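Notes from the Thursday Robot Club, Which I Still Don't Entirely Believe In

Posted in July by Séverine Collet

I should say up front that I was against the simulator. When Mireille Texier told the parents that the club would be spending its whole summer session on a robot arm that exists only on a screen, I was the one in the back row asking what the fees were for. My daughter Capucine Vidal (her dad's last name, before anyone writes in) had signed up thinking she would get to hold a screwdriver. So had I, on her behalf.

The pitch went like this. A real arm is expensive, breaks when kids drive it into a table, and can only be used by one group at a time. A simulated one costs nothing to crash. The club runs on a piece of software called Quiambao, which Mireille has used with older students, and the final event is an online meet against the Gastelthorpe club. Every team gets the same arm, the same room and the same pile of wooden bits, and writes a program to do something useful with them.

I have sat through enough school technology evenings to be wary of the word "useful." A few years ago we were told that every child in Kamness would be learning math from a tablet by Christmas. The tablets are in a cupboard now. I have seen the cupboard.

So I went along and sat at the side with a coffee, meaning to be fair about it. The kids work in teams of 2, one keyboard between them, which already tells you who ends up typing. Capucine was paired with Azlan Sembiring, who is a year older and much faster, and for the first half hour she mostly pointed at things.

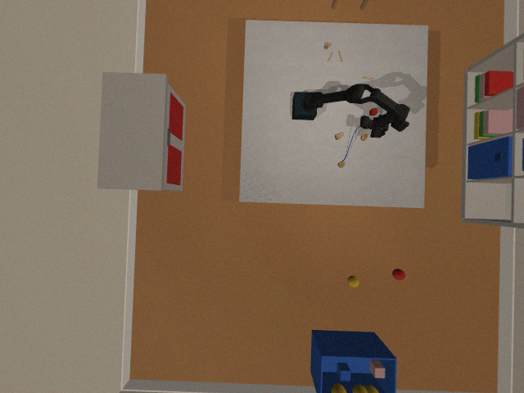 What struck me early on was how much of the time goes into looking. They have a view from straight overhead, another from the side, and one that rides along near the gripper, and they flip between them constantly. A kid says "it's over it," another kid changes the view, and it isn't over it at all. I'd assumed a simulator would simply tell you where everything is, and I gather that it can. Mireille has switched that off. She wants them to work from the views the way they would have to with a real arm, and I'll admit I thought that was a decent decision, and a braver one than I expected from the brochure.

My first real complaint is about the tidiness. Somebody has built a nice clean room with a cabinet and a shelf and some balls on the floor, and none of it ever gets dusty. No one leans on the table. The light doesn't change when the sun goes behind the building. I asked Mireille about this and she said the older group has exercises where the colors and the surfaces get swapped around between runs, so that a program can't get by on knowing one particular shade of brown. Fine. But shuffled colors are still chosen by somebody. A real classroom has a radiator that knocks and a boy named whatever he's named who kicks the table leg.

My second complaint is about what the children think they're learning. I asked Azlan what his program did and got a very good answer, with hand gestures. I asked another boy the same thing and he told me it "uses AI." I asked what that meant in this case and he said it was the part that does it. I don't blame him. The handout uses those two letters over and over and never once stops to say what it's talking about.
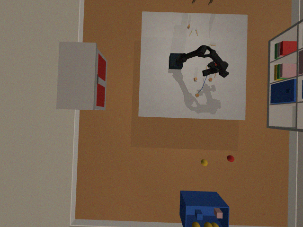 The task itself sounds like nothing. Move the gripper over a piece, lower it, close it, lift, put the piece down in the place you said you would. I could do it with my elbow. Capucine's first version (she wrote this one herself, while Azlan was getting a drink) closed the fingers a good distance above the table, carried a handful of air to the far side, and let it go with great care. She was furious. Then she laughed, and then she went back and looked at the heights, and that was when I started paying attention.

The shadows confuse everybody. From overhead the arm throws a big gray copy of itself and you have to remember which one is the arm. Two of the teams argued about that until Mireille made them take turns. One girl had the sensible idea of using the shadow to judge how high the gripper was, and as far as I could tell she was the only person in the room, adults included, who had thought of it. She didn't get it working before the end, and no one gave her any credit on the board either, where the points are strictly for pieces moved. That's my third complaint. I have plenty.

I'd like to say something about the points, in fact. The scoring comes with the Gastelthorpe meet and it rewards tries that succeed. So the kids go for the easy piece again and again. The sticks lie flat and roll off at odd angles in their heads, and they leave them alone. The cubes sit there nice and square and everyone wants the cubes. If you wanted to teach children to avoid the interesting problem, you could hardly do better.

Azlan, to his credit, wanted a stick. He spent most of the afternoon on it. Capucine was in charge of the close-up view and calling out "left, left, no, other left," and I have to report that she was good at it. That view is a strange thing to look at if you aren't used to it. It's round, the edges bend, and half of what you see is the fingers themselves. The kids read it without any trouble. I felt a bit seasick.

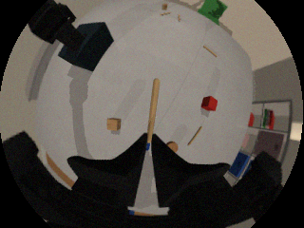

Sandrine Rolland, who has two boys in the club and works at Skostley on the packing side, was sitting next to me for this part. She's used to seeing machines pick things up all day long. I asked her if any of it looked like the real thing and she shrugged and said the machines at work mostly stop because of something stupid, a bit of tape or a box that came in damp. "There's no tape in there," she said, nodding at the screen. I wrote that down on my coffee sleeve, as it was more to the point than anything I'd managed to come up with.

I put it to Mireille afterward, without naming names. She didn't get defensive. She said she knows the simulator leaves out tape. What she wants from the summer is for them to get used to a program failing without it being a catastrophe, and to learn to look at the failure before changing anything. She said that with real equipment she used to have one kid driving and the rest watching, and that the watchers drifted off by the second week. I can't argue with that part. I looked around and everyone was doing something, even if in one corner the something was making the arm wave.

She also told me the club has asked for money to get one small physical arm in the fall. The parents' share would be 80 a family, and I could feel myself getting ready to be difficult about it. Then I realized that I'd spent the whole afternoon complaining that there wasn't one.

I'm still not sold on the summer session. I think a child who has moved a pretend block has learned something narrower than the handout says. I think "robotics" is a generous name for it when there isn't a single bolt in the building. I'd like the stick to be worth more than the cube. And I would really like someone to sit the kids down and explain which parts of the program they wrote, which parts came with the software, and who decided what counts as a good try.

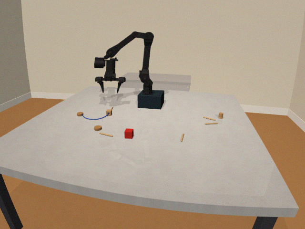 The arm over the table, with plenty of wooden bits still to choose from.

Capucine talked the entire drive home, well over her usual limit for anything school-shaped. Most of it was about heights. Some of it was about Azlan hogging the keyboard, which I'll be raising. She has drawn the table on the back of an envelope and stuck it to the fridge, with arrows on it, and she wants to try the stick from the other direction next time – apparently everybody comes at it from the wrong side.

I've said I'll drive her. I'm bringing my own coffee, though, as the club's is terrible.

Recent posts
The tablet cupboard, revisited
Why I stopped reading the school newsletter
What does a coding badge get you?
Kamness library hours, again
Two weeks without the group chat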